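Frequently Asked Questions: Remote Demonstration Program
Vistatel Robotics Teaching Center, Dumevholm
Last updated 13 October 2025

What is a demonstration?
A demonstration is one complete performance of a household task, carried out by a human operator who controls a robot arm. The arm's movements and the camera views are recorded together. The recordings are later used to train the arm to perform the task without an operator.

Who may take part?
The program is open to adults who have completed the introductory course. No background in engineering is required. Operators under contract with our partner office in Tudgate follow the same course and the same rules.

Do operators work with a physical robot?
New operators work only in simulation. The rooms, objects and arm are computer models, and the operator moves the arm with a hand controller from a desk. Hand guiding, in which the operator takes hold of a real arm and leads it through the motion, is taught separately at the Rampersad building.

What do the simulated rooms look like?
Most tasks are set in the rooms of an ordinary home — kitchens, bathrooms, bedrooms and hallways. Operators receive a wide view of the room and a close view at the gripper, and are expected to consult both before closing the fingers.
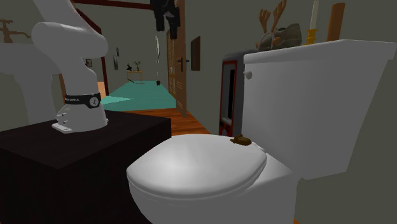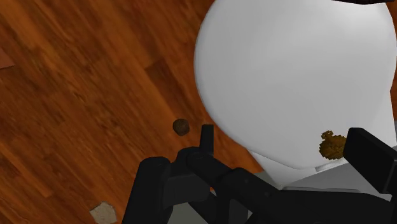
Simulated bathroom. First view: the arm and the toilet, with the hallway beyond. Second view: the gripper near the floor beside the bowl.

How long is a session?
A session lasts two hours, including breaks. Each operator is assigned 34 demonstrations per session. Unfinished demonstrations are carried over to the next session and do not affect the operator's standing.

What should I do if I make a mistake?
Continue if the task can still be completed. A dropped object that is picked up again is acceptable and should be left in the recording. If an object has moved out of reach, press Stop, select "Incomplete" and begin again. Please do not delete recordings yourself.

Should I work as quickly as possible?
No. Operators should move at a steady pace and avoid long pauses with the arm in motion mode. Sudden changes of direction are the most common ground for rejection at review.

How many demonstrations does a task require?
The current standard is 200 accepted demonstrations per task. Tasks approved before June were closed at 158 and will not be reopened.

May I withdraw my recordings?
Yes. Requests must be made in writing within 4 weeks of the session — please include your operator number and the task code.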